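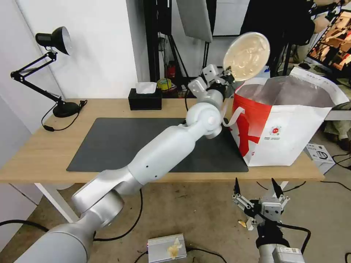

Why does my arm freeze for a moment between action chunks, and can I fix it without retraining the policy?

Most of the time you can fix it in the client. The freeze is your control loop sitting with an empty queue while the policy server thinks. Ask for the next chunk before you finish the current one, and throw away the part of the answer that is already stale when it arrives. The rest of this page is how to do that without making the arm twitch, which is the usual reward for a first attempt.

I'm assuming a setup like ours: a Vesex policy server on one machine, the Zullside client on another, and a lot of faith in the network cable between them. The ideas carry over to anything that returns actions in batches.

Step 1: Find out where the time goes

Before changing anything, turn on timing in the client config:

log_timing: true
log_every: 1

Run one episode and open the timing file. You want three columns: obs_time (when the camera frame and joint state were grabbed), send_time, and recv_time. Subtract obs_time from recv_time. That is your real delay. The number the server prints about itself only covers the forward pass, and it is the most flattering number in the building.

On my first run the server claimed it was quick, and the log said 677 ms from observation to usable chunk. Most of the difference was image encoding. We were sending full-size PNGs to a model that shrinks them on arrival. Resizing on the client took one line and a certain amount of pride.

Do this part first. If your delay drops enough, the remaining steps get much easier.

Step 2: Stamp the chunk with the observation time

Each action in a chunk belongs to a moment. The first one belongs to the moment the observation was taken, the second one control tick later, and so on. If you start playing from index zero when the chunk arrives, the arm will try to go back to where it was when the picture was taken. It will do this promptly and with conviction.

So pass the stamp through the server and back:

request.stamp = obs.stamp
reply.stamp = request.stamp

Use the monotonic clock on the client for this and never let the server put its own time in. Craig Haldane spent an afternoon chasing a lag that turned out to be two machines disagreeing about what time it was.

Step 3: Skip the stale actions

When a chunk arrives:

age = now() - reply.stamp
skip = ceil(age / tick)
queue = reply.actions[skip:]

If skip is as long as the chunk or longer, drop the whole thing and log it loudly. The old client held the last target in silence, so a dead server looked just like a very careful robot.

This assumes absolute joint targets. If your policy puts out deltas, you can't skip entries and carry on as though they had been applied. Add them up from the observed pose first, turn them into absolute targets, then skip.

Step 4: Request early

Set the refill point in the client:

refill_when_left: 5
max_in_flight: 1

Five is right for our tick rate after the resize. For yours, take the slowest normal delay in the timing log, divide by the tick length, round up, and add a little. Don't use the average. The average is fine right up until it isn't, and then you have an arm stopped halfway to something.

Leave max_in_flight at 1. I tried letting several requests run at once and the replies came back out of order. You can sort that out with the stamps, but you are then maintaining a small postal service.

Step 5: Blend the join

The new chunk won't agree with the old one exactly. Cross-fade over the overlap:

w = (i + 1) / n_blend
target = (1 - w) * old[i] + w * new[i]

That is for joint angles. Orientations stored as quaternions need slerp, with the sign check, or the wrist will take the scenic route. Don't blend the gripper command at all. Half of "open" plus half of "closed" is a fine way to let go of something slowly. Take the gripper value from the new chunk and require it to hold for a few ticks before acting on a change.

Keep n_blend short. A long blend looks lovely on a plot and drags the arm behind the policy.

Step 6: Replay before you run

Eskildsen, our replay tool, can feed a recorded episode through the new queue code with the measured delays added back in. Use it with the motors off:

eskildsen replay --episode 3273 --delays timing.csv --dry-run

Look at the joint velocity plot first. Spikes spaced one chunk apart mean the blend isn't being applied, or the skip is off by one. A flat stretch before each join means the queue still runs dry. If both show up, go back to step 2 and check the stamp.

When the plot looks dull, run it on the arm at low speed with a hand near the stop button. Then bring the speed up.

Settings I ended up with

timeout_ms: 4000 (startup only, the first inference is always slow)
refill_when_left: 5
max_in_flight: 1
n_blend: 3
on_empty: hold_and_log

The Avodness branch of the client calls the last one underrun_policy and spells the value hold-log. If you use the wrong name it ignores you without comment. Changed in April, docs still to follow.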